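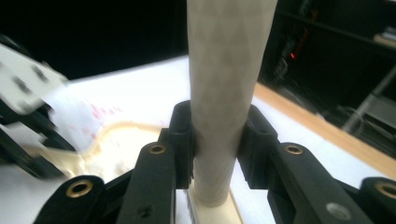 Support > Lighting > Table lamps > Ticket 4000

Thursday, by Adoración Aranda

Lurka column lamp: shade tube leans and comes off the base

Reported by customer: The tall beige tube with the triangle pattern won't stay straight on its cream base. It leans a little more each day and lifts off if the lamp is moved. Bought in April from Tolten. Customer wants to know if the tube is upside down.

9:10 – Asked which end is up. The tube is slightly wider toward the top when it is fitted correctly. Customer says it already stands that way.

9:53 – Asked for the base to be checked with the plug out. Customer reports a thin line of dried glue on the seat where the tube goes, left from an earlier repair at home. The tube has been resting on the glue.

10:10 – Sent these steps:

1. Unplug the lamp and let the bulb cool.
2. Lift the tube straight up. Don't twist it, the pattern creases easily.
3. Scrape the old glue off with a plastic card. No solvent on the base.
4. Put the tube back, narrow end down, and press evenly until it stops.
5. Leave the lamp unplugged and standing for 10 minutes, then check it from two sides.

10:53 – Customer did steps 1 to 4. Tube sits lower than before and no longer rocks. There is still a small gap at the back.

Asked Ullix for a replacement seat ring, part 53. They have 9 in stock. One set aside for this ticket – no charge.

Status: open, waiting for the customer to confirm the mailing address. Please don't send a new tube, the old one is fine.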